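Community / Local Leadership / FAQ

Becoming a Neighborhood Elder in Skirow: Your Questions

11/11/2021
By Fatemeh Nikzad

Print this page | E-mail this page

The Skirow Elders' Council is filling an open seat, and the mail has been wonderful! I've pulled together the questions that keep coming up. If yours is missing, write to me at the council office and I'll add it.

What does an elder do?

Mostly, an elder listens. People bring in fence-line arguments, noise complaints, family quarrels over a house, a bench they want moved. The elder hears both sides, visits the spot if there is one, and suggests a settlement that both sides can sign. Elders also open the spring fair and speak at funerals when a family asks, and I have to say those are some of the finest speeches you'll hear in this town.

Is an elder's decision legally binding?

No. Either side can still go to court, and an elder can't fine anyone or order anyone to do anything. A signed settlement is kept at the office, and both sides get a copy.

How is the new elder chosen?

By a vote of residents in the ward. The open seat is for Zustari ward, which has 3080 registered residents. Of those, 2607 are old enough to vote in a council election (the age is 16, and yes, we love seeing first-time voters come in with their grandparents). Last time, 1849 people voted, a record for the ward!

Who can stand?

Anyone who is 40 or older, has lived in the ward for at least ten years, and doesn't hold a paid town job. You need four signatures from residents outside your own household. You don't need to come from one of the old families. That rule went away years ago, though people still ask me every week.

I live on Shirazi Road. Which ward am I in?

Even numbers are in Zustari and odd numbers are in Kaseo. It's a strange line, I know. The corner building with two entrances goes by its mailing address.

How long is the term?

Four years, and an elder may serve as many terms as voters will give them. If an elder dies or steps down partway through, the deputy fills in until the next vote, which is always held in March.

Is it paid?

There's a small allowance for travel and phone calls. No salary.

Can I watch a hearing?

Yes, if both sides agree to it, and they often do. Come and sit in! You'll learn more about your neighbors in an hour than in a year of waving across the street. Please leave your phone in your pocket.

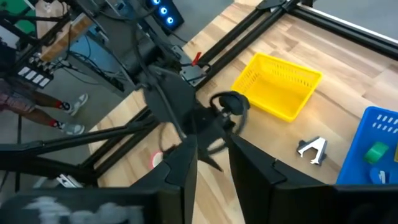
Two black grippers and a wooden tabletop.

What if I have a complaint against an elder?

Put it in writing and mark the envelope "Clerk." It goes to the elders of the other wards, who must answer you within 30 days. The elder you're writing about takes no part.

Do hearings happen in languages other than English?

They can. Tell the office when you book and we'll find an interpreter at no cost to you. Family members are welcome to help out too, as long as the other side is fine with it.

Where do I get the nomination form?

At the front desk, or by mail if you call ahead. Fill in both sides (the back is easy to miss) and bring the signed original. Copies and scans can't be accepted.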